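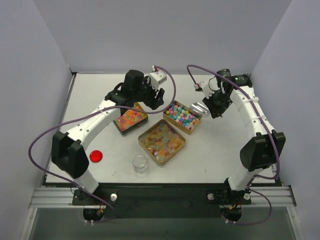 Issue 119

Friday, July 18, 2025
By Zuzanna Borkowska

I promised pictures from the gripper trials back in June, and then the Pawlak fingers showed up late and everything slid. So, pictures! Short version for anyone who doesn't read captions: we've been running two sets of fingers on the same pair of arms, giving them small, annoying things to handle, and arguing over lunch about which set we'd keep.

The two sets are the Pawlak ones (stiff, narrow, a bit mean looking) and the Stovton ones, which have more give in them and cost us a lot more. Shih-chieh Kan did the mounting and the wiring and I did most of the driving, with Bartosz taking over whenever my shoulders gave up. We logged 1330 grasp attempts before we stopped, and I think I personally swore at half of them.

The top picture has the left gripper over the trays and the right one beside the silver cylinder. The one with the beads, at the left, was the tray I dreaded. They're packed in tight, so the fingertips have to push down into them before they can close on anything, and a stiff finger likes to shove the whole pile sideways. The pastel stars are much friendlier (all those points to grab!), and I'd happily do stars all day. The amber pieces are their own kind of trouble. Stovton was clearly better on those, and Pawlak kept letting go a little late, which drove Bartosz up the wall.

A word on the purple cables. Shih-chieh gave them plenty of slack so the wrists could turn all the way without tugging, and I grumbled about the loops for two days until I tried a tighter routing and yanked a connector out on the first big reach. Slack it is.

Same table again in the next one, with the right arm folded back and holding the little silver cylinder, and the left gripper down by the middle tin. I like this view for planning because you can tell how much room the left arm takes up when it leans across. If you're setting up a pair of these, give yourself more elbow room than you think you need – we moved the bases 3 times at Wultdale before I stopped bumping things.
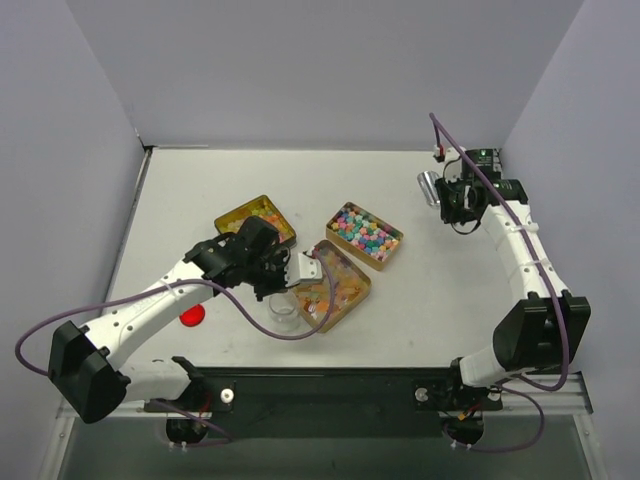
Can I swap the fingers without calibrating the arm all over again?
Usually you only need to reset the fingertip offset and the open and closed limits, then run a few slow test grasps before going back to full speed.

Of the 1330 attempts, 966 ended with the piece where we wanted it, both sets lumped together. Halina is splitting that up by finger type and by tray, and I'll put her table up as soon as she's happy with it. My own money is on Stovton for anything squishy and Pawlak for hard little shapes. Miłosz wants the Zomolwood controller tried next, so my shoulders get a week off first.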